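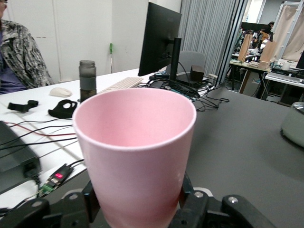 So I finally went to see a lawyer about the deposit. If you've been reading since December you know the story, but the short version: I moved out of the apartment on Jestholm Street, I cleaned the place until my knees hurt, and my old landlord kept $283 of my deposit for "general restoration." No receipts, no list, just those two words in an email!

I let it slide for way too long. It felt like too little money to make a fuss over and too much money to forget, and every time I drove past the old building I got mad all over again. Then Domnica Pascu, who lived upstairs from me, mentioned that she and Dorin had been charged for the exact same thing when they left. Same wording and everything. That did it.

Domnica sent me to Selma Babić, who has an office in Wardale on the second floor over the Buzatu bakery. Go in by the side door, by the way. I stood in line for pastries for a good five minutes before I asked where the stairs were (and then of course I had to buy something, so I walked into my first ever legal appointment holding a bag with a cheese roll in it). Parking is on the street and the meters only take coins, up to 2 hours. I had to run back and dig through the glove box.

I'd been picturing leather chairs and somebody sighing at me. It was a regular room with a big table and a window over the alley, and she had already read the stuff I emailed! The first visit was 20 minutes and she used all of it. She wanted to see the lease first, then the photos I took on moving day, then the email from the landlord. She barely looked at the long angry summary I'd typed up. I was kind of proud of that summary – oh well.

What I learned is that I don't need her to go to court with me. She said for an amount like mine, small claims is meant for regular people to handle on their own, and paying her to sit next to me would eat up the whole deposit. She did say to send a demand letter first, by certified mail, with the amount, the address of the apartment, the day I moved out and a deadline for paying me back. Keep it to one page. Don't call him names. I had a few names ready, so that part hurt.

I wrote the letter that same night and read it over the phone to my friend Lucian Ciobanu, who made me take out the word "outrageous." Then he made me take out "frankly." It's a very calm letter now. You'd think I was writing to the water company.

It went out yesterday, and I gave him 13 days to answer. If he doesn't, I fill out the claim form at the county clerk's window, and Dorin says he'll come along and file theirs too. The form itself isn't bad, I picked one up already. The only box I'm stuck on is the one asking for the defendant's full legal name – the lease says Asance Rentals and the emails are all signed by a guy named Lucian Hodoroagă, and I'm not sure which of them I'm supposed to be suing. I've emailed Selma to ask.

If any of you have done small claims in this county, tell me how long you waited for a date. Also whether I need to wear a jacket.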